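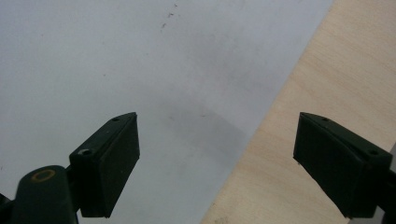 Prulance Hand Coffee Grinder: Review After Two Months

Kitchen > Coffee > Grinders

Last updated: 31st August

I bought the Prulance to replace an Estano electric grinder that had started to smell like a hot motor. I drink two cups a day, both pour-over, and I didn't want to spend a lot.

Grinding
The hopper holds enough beans for one large mug. A 30 gram dose won't fit, so for two people you fill it twice. The crank turns smoothly with medium roasts. Light roasts take real effort, and the handle knob slips if your hands are damp. At a medium setting the grounds are even, with a little dust at the bottom of the jar. Set finer, it slows down a lot, and I gave up on espresso after three tries.

Adjusting it
The grind dial is underneath and clicks into place. There are no numbers on it. You close it all the way, then count clicks back out — mine sits at 16 for pour-over. Take it apart for cleaning and you have to count again. My neighbor Murray Bouchard owns the Salgado, which has a marked ring on the outside, and I prefer that setup.

Cleaning
A dry brush does the job. The burr lifts out after you remove one nut, and the spring behind it likes to jump, so do it over a towel. The instructions say no water on the burr. The jar can be washed by hand.

Would I buy it again?
For one person making filter coffee, yes. It's quiet enough to use at six in the morning, and it fits in a drawer. If you make coffee for guests or like very light beans, get something bigger.

Review by Abla Khasawneh

Contact | Copyright Nadutham Kitchen Reviews | Back to top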